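Teleoperators wanted for evening and Saturday sessions, Riline project

Hi! I'm Violeta Valdebenito, and I run data collection for the Riline project at Nustano. I need four more people to come in and drive a pair of robot arms through small assembly jobs, over and over, so that our learning system has plenty of good examples to copy. If you like jigsaw puzzles, model kits or fixing watches at the kitchen table, keep reading, this might be your kind of thing.

You don't need to know how to code. You don't need a degree either. One of our best people, Catalina Mansilla, came to us from a bakery where she did the sugar flowers, and her episodes are so smooth I use them for training newcomers. Patience and steady hands will get you further than anything you could put on a résumé.

So what would you be doing? You sit at the control station with a handle in each hand, and the two arms follow whatever you do. Press record, do the task start to finish, press stop, mark it good or bad, reset the parts, go again. A session is three and a half hours with two proper breaks (I'm strict about the breaks, your wrists will thank me). We have 2928 episodes on file right now and I want to add 950 more before the end of March, which is where you come in.

A word about mistakes, as everyone asks. We keep some of them! If you fumble a part and then recover, that's useful, and I'd like you to let the recording run. If a part lands on the floor, stop, mark it bad and move on. What I really don't want is people rushing. Slow and tidy beats fast and jerky every time, and the system will pick up your bad habits just as happily as your good ones.

The task this round is a planetary gear set — small spur gears that go onto pins on a round metal carrier plate. It sounds simple and on a good day it is. But the hole in a gear has to come down square over its pin, and if you arrive at even a slight angle it perches there looking finished when it isn't. You learn to feel for it with little nudges. We also want the loose gears starting from different spots on the cloth each time, on either side of the plate, so please don't fall into always putting them where they're easiest to grab.
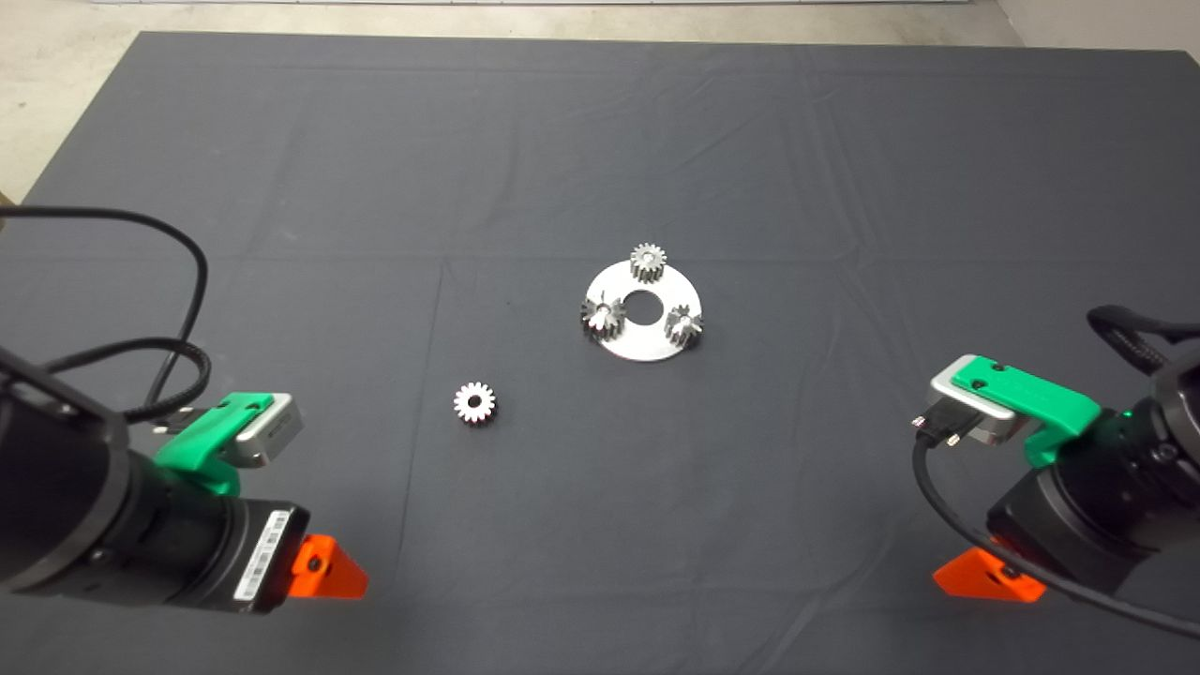 Most people find the first two sessions frustrating and then something clicks on the third. Priya Thibodeaux does the training, she's wonderful, and she will sit beside you until you're comfortable. Training is paid at the same rate as everything else.

The practical stuff: weekday sessions start at 5:30 p.m., and there's a morning and an afternoon slot on Saturday. I'd love it if you could do at least two slots a week for 7 weeks. Pay is hourly and goes out every other Friday, and you get paid for the whole slot even if we have to stop early for a repair. You need to be 18 or over and okay with sitting for a while. Glasses are fine. Left-handers very welcome, we're short on them and I'd like more variety in the examples!

We do record the arm movements and the camera views of the table, and your episodes are stored under a number instead of your name. Joaquín Barrientos can walk you through the consent form if you have questions about it.

To apply, send me a few lines through the contact form on the Nustano site with "Riline operator" in the subject. Tell me which slots you can make and one fiddly thing you've done with your hands that you were proud of. No cover letter please. I'll call you to set up a half-hour tryout at the station.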